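Lillen's singer on losing her high notes, and why the new record is so quiet

The singer from Lillen is eating toast when she answers the phone. It is half past ten in the morning and she has been up since six, which she says is a habit left over from the months when she was not allowed to sing.

"I used to get up at noon after a show," she says. "Then there were no shows, so I went to bed at nine like everyone's gran. I've stuck with it."

The duo's third album, Coston, comes out in April. It was meant to come out a year earlier. What held it up was a small swelling on one of her vocal cords, found halfway through a run of dates that covered 788 miles in a hired van and finished two towns early.

She first noticed it at a soundcheck. The top note in the chorus of one of their oldest songs did not come out. "I opened my mouth and got air. I thought I had a cold coming. I drank some hot water and we went on and I sang it an octave down, and a few people told me afterwards they liked it better, which was annoying."

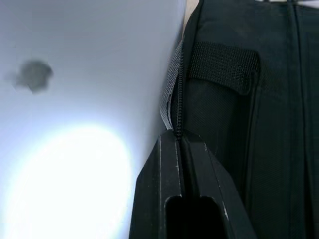 A black padded bag.

She sang through four more nights. By the last of them she was speaking in a whisper between songs and her bandmate had taken over the talking, something he dislikes. The set normally runs to 90 minutes. They cut the two loudest songs and played the rest sitting down.

The specialist she saw the next month told her to stop singing altogether and to talk as little as she could. She carried a notepad for the first fortnight. "I'm quite a slow writer, so by the time I'd written my side of the argument the argument was over. We got on very well in that fortnight."

No operation was needed in the end. She had rest, then exercises with a voice therapist - humming through a straw, mostly - and then ten minutes of real singing a day. She found the ten minutes harder than the silence. "You're listening for it going wrong the whole time. I'd do a scale and stop and think, was that a crack, or was that the kettle?"
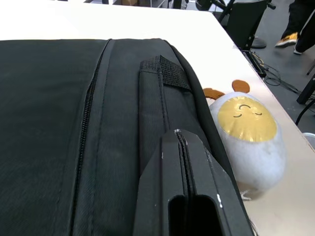 Writing lower

The songs on Coston were written during that stretch, and she wrote them in the part of her voice she was allowed to use. Most sit four or five notes lower than anything on the first two records. Two of them are close to speech. The guitar parts had to be moved to make room, and the drums, which were loud on the last album, are played with brushes or left out.

It is named after the village where they recorded it, in a rented house with a low ceiling and thin windows. A tractor can be heard on the second track. They tried to get rid of it and gave up.

She is happy with how it sounds, though she says it was not a plan. "People have been asking if it's a new direction. It's the notes I had. If I'd hurt my hand we'd have made a record with less guitar on it."

Only 1000 copies will be pressed on vinyl to begin with. The label, Fikre, wanted more, but the pair still have boxes of the second album in a spare room and she would like to be able to get to the window.

The first show back

Their return was at the hall in Brerkgate, with 1052 tickets sold. She had asked for somewhere smaller. She was sick in the afternoon, slept for an hour on a sofa backstage and went on at quarter past eight.

The high note was put back in the old song that night. She had not told her bandmate she was going to try it. "It came out a bit thin. But it came out. He looked over at me and missed his next chord, so that's on the recording for ever." 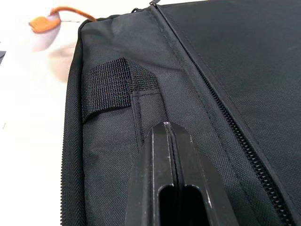 One listener at the Brerkgate show wrote to the band afterwards that the quiet songs were the ones people talked about in the queue for the car park, and asked them not to turn everything back up. The singer has kept the letter. She says she agrees with most of it, but the drummer they tour with has a family to feed and would like something to do.

They will play again in the spring, with a day off after every second concert and no late-night radio. She warms up for twenty minutes now, where she used to do none, and she has given up shouting to people across rooms.

"I walk over to them," she says. "It takes longer. I've met a lot more dogs."

She has a lesson at noon and wants to get through her scales first, so she says goodbye and goes to find her straw.

Related items
Lillen add extra spring dates
Album review: Coston
Five support acts worth turning up early for
How singers look after their voices on tour
Brerkgate hall announces its summer programme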